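**The clip that wasn't a grip**

A correction to November's item on the Gralville drawer work, and a longer one than we would like.

We reported that the Stavico release had finished the bedroom drawer set with 100 drawers packed and only 5 pieces dropped. Those were the numbers in the Stavico note, and we printed them without asking how a drop was being scored. A reader at Gusmont wrote in to ask. It took us until last Friday to get hold of the logs, and the logs tell a duller and more worrying story.

The scoring was done by the same controller that was being scored. It called a grasp good when the fingers stopped closing before they reached their fully shut position. If something is between the pads, the reasoning goes, the pads can't meet. Fair enough for a block or a mug. Clothes are another matter. A rolled sock will stop the fingers nicely, and so will a fold of the shirt next to it, the corner of a drawer, or a bit of lint packed into the ridges of the pad. All of those went down as "held."

There was also a fault, a real one, and the release note leaves it out. The position sensor on one of the Gralville units had drifted, so the fingers reported a small gap when they were fully closed. For that whole stretch the robot could close on thin air and record a success. It did. It then carried nothing to the drawer, opened its hand over the wood and moved on to the next piece. On 8 of the drawers the log and the contents don't agree at all.

Stavico calls this "a calibration issue affecting a limited subset." Maybe. The full training set behind the release is 2,950 grasps, and the bad unit's share hasn't been split out. Until it is, we don't see how anyone can say the subset is limited. We also don't see why a sensor that reads wrong at the closed stop wasn't caught by the start-up check. The check exists. It closes the fingers, reads the gap and writes the value to a file. Nothing reads the file.

The safety side deserves more space than it got in the note. The same signal that says "held" also tells the arm it may lift at full speed. A false hold means a fast lift with nothing in the hand, or with a sleeve snagged on one pad and the drawer coming along with it. The Gralville log has one entry that reads simply "drawer moved, reset by hand." By hand means a person reached in. We'd like to know if the arm was powered at the time, and the log doesn't say.

The Adebisi group has been redoing the grasps with hand-held grippers and scoring them from the camera view, one piece at a time, with the finger gap kept as a second opinion. It's slow, and it has its own weak spots. A person squeezing a trigger feels a bad grip and fixes it before it shows up anywhere, so you can end up with data that looks cleaner than any robot will manage. Still, you can look at a picture like the next one and see that there is something between the pads, which is more than the Gralville log could offer.

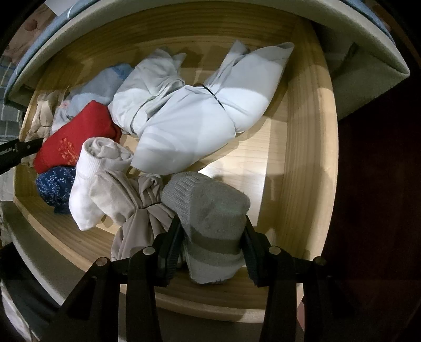
**Would a better sensor have prevented the false holds?**

Only the ones caused by drift. A perfect reading of the finger gap still can't tell a sock from a fold of the wrong garment, so the drawer score would have been off anyway, by a smaller amount. What's needed is a second check that doesn't use the fingers: weight at the wrist after a short slow lift, or a look at the pads before the arm speeds up.

Stavico says a slow first lift is in the next release. We asked for the 8 mismatched drawers to be published with their logs and were told this is "under discussion." The drawer score on the project page hasn't been changed.

If you run one of these units, close the fingers with nothing in them and read the gap yourself before each session. Write it down somewhere you'll look. If it drifts between sessions, stop using the hold signal to set lift speed, and keep hands out of the drawer unless the arm is off – not paused, off. Readers with logs that show the same fault can send them to the usual address. We'll print what we get, including anything that shows we're wrong about the scale of it.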